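Notice to Occupants of the Third-Floor Kitchen

The Kedier Building, as leaseholders were reminded each August, had been conveyed to the Wollby Foundation with its furnishings, its obligations and its kitchen. The furnishings were sold in the first year. The obligations were met, for the most part, out of income. The kitchen on the third floor remained in use, and was governed by a set of rules that ran to 58 articles when the Foundation received it and to 58 articles still.

Article 1 required that the kitchen be left as found. Article 2 defined "as found." The remaining articles dealt with the tray.

The tray was to be kept on the counter beside the sink. It was to be red or orange or any shade lying between them, and it was to have a raised rim, so that what was placed on it would stay on it. Upon the tray were to be kept the buttons, the ball, the cradle and the cloth. No article stated what the buttons were for. The Office of Residence had written to the previous owners, Skarnovitz and Lazaridis, on this point, and had received by return mail a receipt for its letter.

It was the practice of the Office to appoint an Attendant for the term of one year. The Attendant was given a key, a copy of the rules and an allowance of 200 dollars for cloths. The duties were light. The counter was wiped in the morning and the sink rinsed at night. The tray was washed with warm water and mild soap, the pattern of its surface being inclined to hold crumbs, and was dried before anything was returned to it. The objects were then put back in the order set down in Article 10, and an entry was made in the ledger.

The ledger was a plain one. Its pages recorded the hour, the condition of the tray and the initials of the office held, which were always the same initials. A person reading it from the beginning would have learned that the cloth had been replaced many times and the ball once, and that a green button had for one winter been kept in a drawer, during which period the heating on the lower floors could not be regulated. The button was restored to the tray. The heating was repaired in the same week by a contractor, whose invoice was approved without comment and filed with the ledger instead of with the invoices.

The present Attendant had entered upon the office with some doubts and had expressed them in writing. Was it necessary, the memorandum asked, to maintain at the Foundation's expense a collection of articles having no stated use? The Office replied that the matter would be reviewed. It further observed that the Attendant's predecessor had asked the same question in the same month of the appointment, and enclosed a copy of the answer given then, with the date corrected.

After that the Attendant made no further inquiry, and came by degrees to take some care over the work. The tray was washed before the kettle was filled. The ball was turned under the faucet until its dimples were clean. On certain evenings, when the building was quiet and the sink had been rinsed, the Attendant remained in the kitchen for some minutes with the light on and listened, although the rules did not provide for listening.
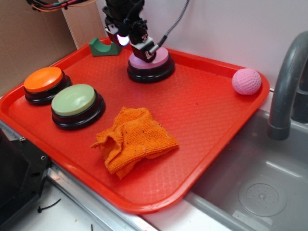
From the Papers of the Kedier Building
By the Attendant, Third Floor
September 2020

The entry numbered 1062 is longer than those before it, and the Office has asked that it be copied out in full.

"The cloth was left on the tray in a heap and had picked up lint. It should have been folded, and I record this against myself. The ball lay at the right, by the sink. The orange button was at the left with the green one near it, and the pink one stood apart from them. The pink button was down.

"I have consulted the rules. They provide for the buttons to be washed, dried, counted and put back. They do not say what is to be done when one of them is pressed. I waited in the kitchen for the period I judged proper. The faucet did not run. The lights in the corridor stayed as they were. At the end of that time I heard the elevator start on the ground floor and come up, and I heard it stop at the third.

"I folded the cloth and set two cups on the counter. I ask that the allowance be increased to cover tea."

The request was granted under Article 2. The Office has since received a receipt for its reply, by return mail, and has placed it with the others.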